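3.2 Care of the hand-held gripper pair

Cell 4 uses two Jumura hand-held grippers, left and right, worn by a seated operator at the folding table. Both were taken over from the previous group in January with worn straps and a drifting jaw zero on the right unit. Ximeng Yin replaced the straps and wrote the check routine below, which was last revised on 29 Dec 2018.

Before each session the marker plates are wiped with a dry cloth and the plate screws are checked with the short Torico driver. A plate that has shifted has to be registered again – tightening alone leaves an offset in the tracked pose. The jaws are then opened and closed 16 times and the encoder reading at full close is logged. If the spread exceeds 5 counts, the jaw linkage is cleaned and the zero is reset.

The last check is made under load with two striped cloths. Stripes were chosen so that slip between jaw and fabric is easy to spot in playback.

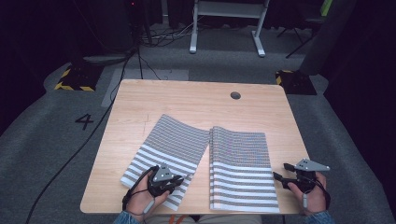
Figure 7. Cloth check at the cell 4 table, right gripper with jaws open.

The log held 2,353 jaw cycles at the time of writing. One fault remains open: the cord on the right unit works out of its clip after 60 minutes of use. A Stulwood clip with a deeper channel is on order.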